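## Part 2: Setting up your sorting spot

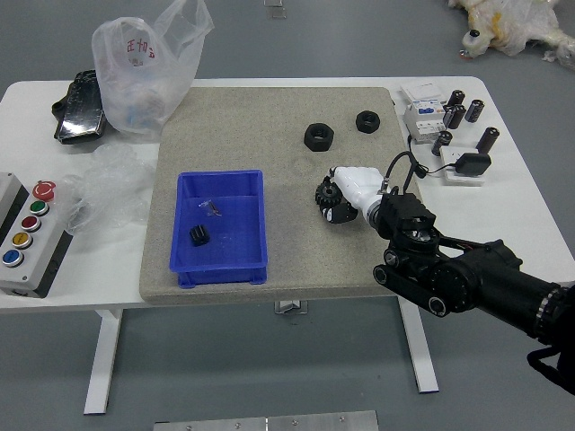

A reader of the first version wrote in to say that Part 2 should come before you open a single packet, and that the blue bin wants to be on the board from the very start, because small parts go walking the minute your back is turned. Fair enough! I've moved the whole section forward, so if you're working from an old printout, that's why your page order looks funny.

This is the bit of the Tirkine parts kit guide that I rewrite most often (I've been fiddling with it since 2021), mostly because I keep finding better spots for things on my own table. Copy mine or don't - as long as you can reach everything without leaning over the loose bits, you'll be right.

### What you'll want nearby

- A flat, light-coloured table you can walk around
- A hard board to work on - mine's a beige speckled one with a stone look
- An open plastic bin in a colour that none of your parts are
- A soft cloth and a small brush
- A notepad, or the back of the packing slip

### Laying it out

1. Wipe the table down and let it dry. Do the underside of the board too, as one bit of grit under there will make it rock and drive you mad.

2. Put the board in the middle of the table. Leave a strip of bare tabletop down the left side for anything you press, and keep that strip free of parts.

3. If you have a push-button box on your table, set it on the strip with the red mushroom button somewhere your hand finds it easily. Try reaching for it a few times with your eyes on the board.

 **Caution:** Don't park a mug, a rag or your phone in front of the emergency stop. I've done it with a tea towel and felt very silly.

4. Stand the bin on the left half of the board. I like a bright blue one because black gears show up beautifully in it, even the little ones.

5. Open one packet at a time and tip it gently into the bin. Have a good look in the corners of the packet before you put it aside.

 **Note:** Clear bits are the sneaky ones. A small piece of clear plastic can look like a scrap of wrapping, so check it against your parts sheet before it goes in the rubbish.

6. Bring the nuts out and lay them flat on the board above the bin, big one to the left, smaller one to the right. With the hole facing up you can see the thread straight away.

7. Keep the right half of the board for whatever you're fitting together. For this section that's the toothed gear and its small black bracket.

8. Offer the gear up to the bracket before you fasten anything. Check that the teeth clear the bracket and that you've got the right face outwards, then turn it by hand through 2 full turns.

 **Caution:** If it catches, stop and take it off again. Forcing it can chip a tooth, and a chipped gear is no good to anyone.

### Keeping the board tidy

Plastic wrap is my great weakness. I pull it off, drop it beside the bin and forget it's there until a nut has rolled underneath. So every 4 packets or so, give the wrap a shake over the bin, flatten it out and put it in the recycling if your council takes it (mine doesn't, which is a sore point).

Faint marks on the board are nothing to worry about. Try a damp cloth first, then a drop of dish soap. I wouldn't use anything gritty, though a fine 600 paper is handy for smoothing a rough edge on the bracket - do that well away from the gears and brush off the dust.

### If something's missing

Check the bin, the wrap, the floor and your sleeves, in that order. Still short? Write the part name on your slip and see Part 5 for spares. Workora and Pacheco packets are labelled differently, so copy down the whole label, including the letters at the end.

Once the gear turns freely, leave it on the right side of the board and go on to Part 3, where we fasten the bracket.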